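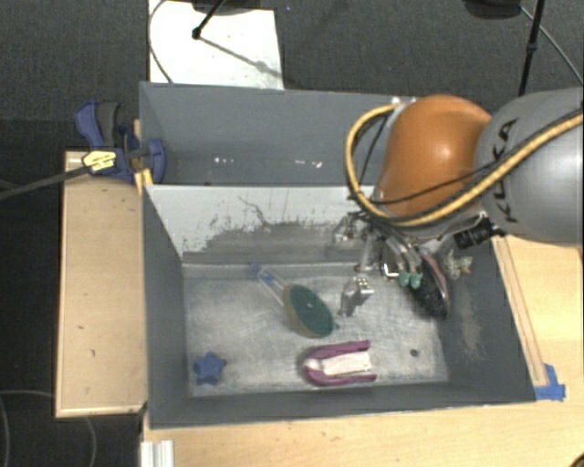
What size of rainwater tank do I need for toilet flushing and laundry?

Tank size depends on connected roof area, local rainfall pattern and daily draw. A household of three using rainwater for toilets and a cold washing machine tap will usually draw 126 litres a day. In a district with rain in most months, a tank of 3,000 to 5,000 litres covers that draw for the greater part of the year. In a district with a long dry season, the tank has to be larger or the mains changeover will do most of the work from late spring onward.

How is roof catchment calculated?

Use the plan area of the roof, measured on the flat, including eaves. Pitch is ignored. Each millimetre of rain on each square metre of plan area gives one litre, less losses to splash, evaporation, gutter overflow and first flush. We apply a loss of 15 per cent on metal roofs and 20 per cent on tile. Only count the area that drains to downpipes you intend to connect.

What is the difference between a wet system and a dry system?

In a dry system the pipes run downhill all the way to the tank inlet and empty after rain. In a wet system the pipes drop below ground, run to the tank and rise again to the inlet, so they stay full between falls. A wet system needs sealed joints, a low-point drain and screened rainheads on every downpipe. The tank inlet must sit below the lowest rainhead by at least the head loss of the pipe run. Our planning sheet allows 330 mm for a single storey house with one 90 mm line.

Which first flush diverter should be fitted?

The Jurano diverter suits dry systems and is sold in vertical and horizontal patterns. The vertical pattern is preferred where wall height permits. Wet systems need an in-ground diverter at the low point, and the Citar chamber is made for that position. Both use a floating ball seat and a slow-release valve. The valve should empty the chamber within a day of rain ending. If it doesn't, remove the flow control disc and rinse it.

Does the tank need a concrete slab?

Polyethylene tanks up to 5,000 litres may stand on compacted crushed rock or road base, levelled, with a retaining edge. Slimline tanks of any capacity go on a slab because of their narrow footprint. The base must extend past the tank wall on all sides. Sand alone is not accepted, as it washes out under the overflow. A full 5,000 litre tank holds five tonnes of water, and settlement on one side will load the outlet fitting.

What is an air gap, and where is it required?

An air gap is the vertical distance between the mains top-up outlet and the highest possible water level in the tank. It stops tank water being siphoned back into the mains. It applies to trickle top-up systems. Automatic changeover units such as the Birari don't discharge into the tank, and rely on backflow prevention at the valve or the meter. Your water authority sets the class of device. Ask before buying.

The pump starts and stops when no tap is open. What is wrong?

Short cycling points to a leak on the pressure side or a failed non-return valve. Close the isolating valve after the pump. If the cycling stops, the leak is downstream, and a toilet inlet valve is the usual source. If it continues, check the non-return valve for grit. On pumps with a pressure vessel, check the air charge with the pump off and the line drained.

Can rainwater be used for drinking?

We supply systems for non-drinking use only and can't advise on treatment for drinking. State health departments publish guidance on the subject. Outdoor taps on our systems are fitted with a green handle and a RAINWATER label, and the label must stay on.

How often should the system be serviced?

Clear rainhead screens every three months, and more often under gum trees. Open the low-point drain on wet systems twice a year. Inspect mosquito mesh on the inlet and overflow each October, before the warm weather. Check sludge depth every two years. Desludging is due when the layer reaches 40 mm, or earlier if the water has a smell.

Can a tank be connected to a heritage house?

In most council areas, provided the tank can't be seen from the street. Houses built before 1905 often have earthenware stormwater drains, and these must not be used as the charged section of a wet system. Lead flashing and lead-based roof paint also need to be identified before connection. The Alhassan range of slimline tanks can be ordered in colours that many heritage overlays accept, but the council has the final say.

Who may carry out the work?

A licensed plumber must make any connection to mains water or to indoor fixtures. Base preparation and tank placement may be done by the owner. Keep the compliance certificate with the house papers.

Related items

Reading a rainfall table
Charged line pressure test procedure
Jurano diverter: replacement parts
Birari changeover unit: fault lights
Overflow to stormwater or soak pit
Council approval checklist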